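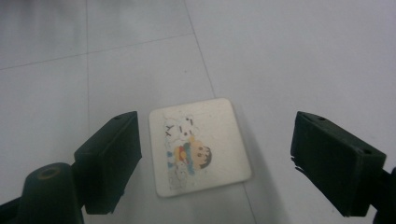 # Getting a Haze Off Glossy Floor Tile

If you've mopped and mopped and your tile still looks cloudy once it dries, take heart, because the trouble is nearly always leftover cleaner and very seldom the tile itself. I spent most of a May chasing streaks around my kitchen in the Dreniston house, adding more soap every time (I know, I know!), and every time it came out a little duller than before.

## What you'll need

- Two buckets
- Plain white vinegar
- A flat mop with 2 clean microfiber pads
- A soft nylon brush for the grout
- An old bath towel you don't mind getting grubby

One caution before you start: vinegar is fine on glazed ceramic and porcelain, but please keep it away from marble, travertine or any other natural stone. It will etch the surface, and no amount of mopping brings that back. For stone, use a cleaner labeled for it.

## Cleaning the floor

1. Vacuum first, and go along the baseboards. Grit turns to mud the minute you wet it.
2. Fill one bucket with a gallon of warm water and half a cup of vinegar. Fill the other with plain warm water.
3. Mop a small patch, no bigger than you can comfortably reach, then rinse the pad in the plain water and go over the same patch again.
4. Dry it with the towel straight away. I push mine around with my foot, which is not elegant but does save the back.
5. Change the plain water as soon as it looks gray. I went through 7 buckets the first time, and the last one was still a bit murky.

## The grout

Leave this for another day if you're tired. Mix baking soda with just enough water to make a paste, spread it along the lines, and let it sit while you have your coffee. Scrub gently, wipe up, and rinse twice.

My neighbor Sang-wook Noh swears by a steam mop for his, and his floor does look lovely, though I'd check that your grout is sound and sealed before trying it.

After that, a damp pad with plain water is plenty for most weeks. I only get the vinegar out when I start seeing footprints again.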